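How to Hand-Wash a Wool Sweater Without Shrinking It

Most wool sweaters are ruined by one of two things: a jump in water temperature or too much rubbing. Control both and you can wash almost any knit at home. The method below is the one I use for everything from thin merino to the heavy fisherman's sweaters sold at the Brivusham market.

What you need

A plastic basin
Wool wash without bleach or enzymes (I use Trindar, but any brand labeled for wool will do)
Two large bath towels
A flat surface for drying
A tape measure

Before you start

Lay the sweater flat and measure the chest, the body length and one sleeve. Write the numbers down. You will need them when you shape it later.

Check the cuffs and collar for stains. Dab a little wool wash on each one with a fingertip and leave it for 9 minutes. Close any buttons and turn the sweater inside out.

Washing

Put the basin in the sink and fill it with cool water before the sweater goes in. Running water straight onto wet wool stretches it. Stir in the wash, going by the amount on the bottle. More soap only means more rinsing.

Push the sweater under until it stops floating. Press down on it gently a few times, then let it soak for up to 23 minutes. Don't twist it and don't scrub. 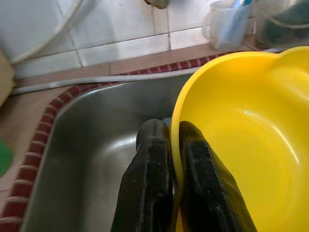

Craddock wrote in to say that the soak time matters less than the rinse, and that a sweater of his stayed stiff until he rinsed it at the same temperature as the wash. I agree on the rinse. Fill it the same way each time and feel the water with your hand before the wool goes back in.

Tip out the soapy water while holding the sweater against the side with your palm. Lift the sweater from underneath with both hands — never by the shoulders — and set it aside while you refill. Rinse 4 times, or until the water stays clear.

Getting the water out

Press the sweater against the side of the basin to squeeze out what you can. Spread it on a dry towel, roll the towel up from the hem, and lean on the roll. Repeat with the second towel if the first one is soaked.

Drying

Lay the sweater flat, right side out, and pull it gently to the measurements you wrote down. Keep it away from heaters and direct sun. Turn it over once the top feels dry. A thin knit is usually ready the next day. A thick one washed on Wednesday may still be damp at the seams on Friday.

Fold it when it is completely dry. Hangers leave bumps in the shoulders.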